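Bostirmont arson trial, a thread. I was in the courtroom for most of it and I try to write only what I heard myself.

The accused is the former owner of a furniture store on Alvarado Street. Prosecutors say he paid a man to burn it for the insurance money.

The fire was on 17/04/2022. Two people slept upstairs. Both got out, one with bad burns on the arm.

First witness today was Razia Khokhar, the store's bookkeeper. She told the jury that the business owed over 100 thousand dollars to its supplier, Trotis.

She spoke very quietly. The judge asked her two times to come closer to the microphone. 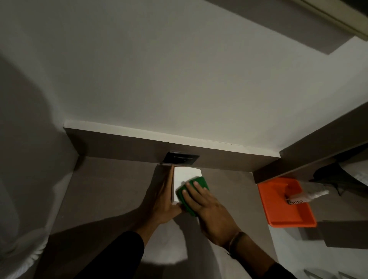
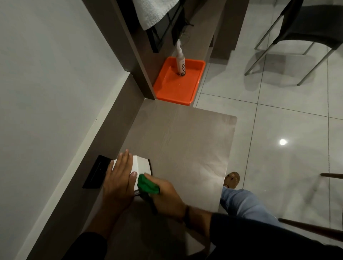 Many of you write me the same question: why is the man who set the fire not on trial too?

He pleaded guilty in June and agreed to testify. His sentence will be decided after this trial is finished.

The defense says he is lying to get fewer years. They showed 14 text messages between the two men, and in none of them is the word "fire."

But the prosecutor read one message that says "do it when I am with my sister." The owner was at his sister's house that night, 61 miles away.

Seven jurors were taking notes at this moment. I don't know what it means, maybe nothing.

Court starts again tomorrow morning with the fire investigator. I will post from the hallway, phones are not allowed inside.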